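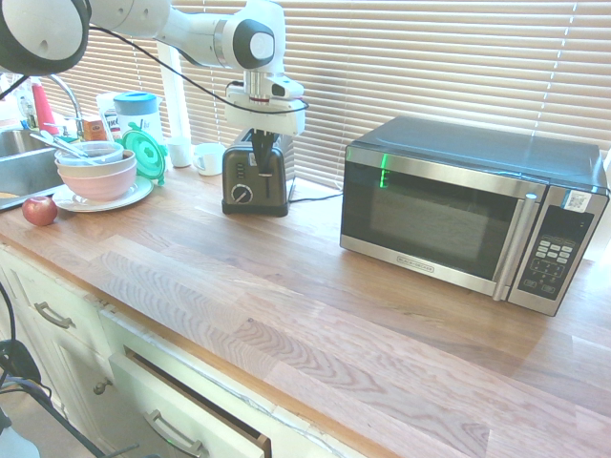 This site uses cookies to keep you signed in and to remember how you like your threads sorted. OK | Cookie settings

Stirdale Home Builders List
Re: [stirdale-build] arm at home, how stiff is stiff enough?

Print this message | E-mail this message

Brodie Ellery wrote:

> Been following your kitchen posts since March. I'm at the point
> where my own arm can reach things and can't do much once it gets
> there. Questions, in no order:
>
> Are you pushing the toaster lever with the gripper open or closed?
> Mine wants to skate off anything smooth.
>
> Did you stay with the Mridha driver boards, or go back to the ones
> you had on the bench version?
>
> And what are you doing about cable routing? I've snagged mine on
> the elbow so many times I've started flinching when it moves.
>
> Brodie

Hi Brodie, and hi to everybody else who wrote me off list (I'll get to you, I promise, I've got a pile).

Closed, or close to it, fingers straight down. I spent way too long trying to be clever and pinch the lever from the sides, the way you'd do it with a thumb and finger, and the lever on our toaster is a stubby little thing that gives you almost nothing to hold. Straight down works better for me, but then your trouble moves someplace else, because if you come down even a bit off you land on the top of the toaster and the arm leans on it like a tired uncle. Ours is a regular two-slot with the lever running down a slot beside the buttons, so the target is narrow and it's right next to things you don't want to poke. I've started the browning dial many times by accident. Well, turned it. You know what I mean.

The skating: I put a strip of the grippy shelf liner on the fingertips of my spare set and it helped on the bench. It also picks up crumbs like you wouldn't believe. If you try it, use the thin kind, the thick one squirms under load and then your position is off again and you'll be blaming the encoders. I blamed the encoders for 2 evenings.

What helped more was slowing the last stretch way down. I have the approach split in 3 now: a quick move to somewhere over the toaster, a slower one to get the wrist lined up, and then a crawl until the motor current starts to climb. When it climbs, I let it keep pushing to a limit and then stop no matter what. I don't trust the height number at all for that last part. The counter is butcher block and the toaster has rubber feet and it gets shoved around by everyone in the house (me included), so whatever height I measured last night is a nice story by breakfast.

Drivers – yes, still the Mridha boards. I know a few people here had them run hot. I did too until I dropped the hold current on the shoulder, and I haven't had one shut down on me since. The bench version used the old Drimosix ones and they were fine but noisy, and my wife can hear that whine from two rooms away with the radio on. So that decided it. My control loop is set to 1000 updates a second, and I have no idea if that's overkill. It was the number in the config file and I left it there. If somebody wants to tell me why it's wrong I'm all ears.

Cable routing, ugh. I'm not the one to ask! Mine is still one thin black cable looped along the outside of the arm with a lot of droop in it, and it goes around the wrist with enough slack to let the last joint turn. It's ugly. But I tried taping it down tight along the links and the first time the wrist rolled past where I'd been testing, it pulled the connector half out, so the droop came back. If you're catching yours on the elbow, try moving the slack farther out toward the wrist and see whether the snag goes away or just moves. I've got spiral wrap on order from Eltov and will report back when I've had a go with it. The cables that hang down the front of the cabinets are their own problem and I keep promising to get them up off the knees of anyone using the sink.

Oh, and stiffness, from your subject line. I went around and around on that. My mount flexes, I can see it when I lean on the wrist with a finger, and I was all set to build a steel plate for it. Then I ran the lever press 10 times in a row just to see how bad the spread was and the flex was the least of it, the toaster had moved more than the arm had. So the plate is on hold and I'm making a little stop for the back of the toaster out of scrap oak instead. Haven't decided how to keep it put without drilling into the counter. I'm not allowed to drill into the counter.

After toast I'd like to try the microwave door, which has a nice tall handle on the right side, much friendlier than that lever. Has anyone pulled a door open with an arm this size? I'm worried about the moment the latch lets go and all that pull has nowhere to go. If you've got a trick for it, or a log I could look at, send it to the list so Brodie gets it too.

Will post the approach script once I've cleaned out the swear words.

Get the list by e-mail once a day. Subscribe | Unsubscribe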